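Home | Diary | Workbench | Links | Contact

This site uses cookies to remember your settings. OK | More info

Sun 8 January

Gripper day! I've been looking forward to this all week and it did not let me down. Dzifa drove over from Provdale with the second set of fingers in a lunch box, and we had the Fustos out on the bench before she'd even taken her shoes off.

The plan was the stock fingers against the blocky ones from Conneely, same lamp, same little jobs: nudge the base, pinch the upright, press the power button. I wanted 45 tries for each job and I'm stubborn about numbers, so we kept a tally on the back of an envelope. The button is the mean one. It's small and it's flat and you need the corner of one finger on it while the other finger stays out of the way.
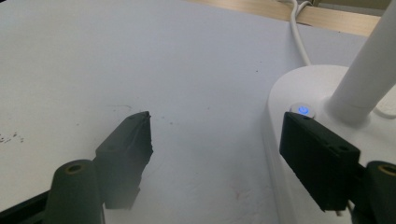
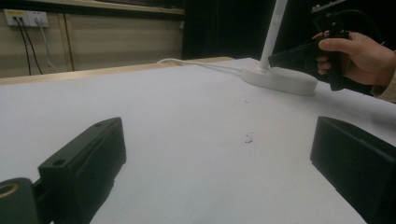
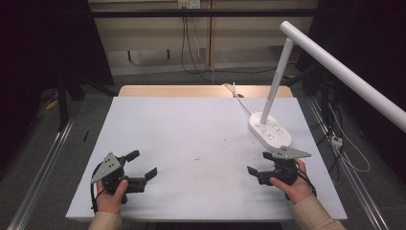 The stock fingers got the button 22 times out of 45, and I was ready to blame my own wrists. Then the Conneely ones got 77 in two rounds of 45, which had Dzifa cackling (she'd bet me they'd be worse, being so chunky). I think it's the stiffness. You push and the push goes where you meant it to, with none of that mushy feeling I've been complaining about since September.

Pinching was closer. The upright is round and slick, and a flat finger wants to roll off it. A strip of tape on the inside face might help, or a shallow groove. Dzifa says groove, I say tape first because I own tape!

Wrist cameras next. The picture is lovely close in, but I keep losing the other gripper whenever it drifts out to the side, and then I'm working from memory. The high camera sorts that out, though its clock is 69 milliseconds off the other two and I have to fix that before any of this is much use. Note to self: do the sync BEFORE the session.

Britt-Marie Nordin wrote back too. She has a controller at Cultitcombe we can try, with proper force readout, and she wants to know what finger width we settled on. No idea yet! Must measure. Also must order more M3 screws, the short ones, and find the hex key that was in the blue tin.

My thumbs ache and I want to go again tomorrow.

Print this entry | E-mail this entry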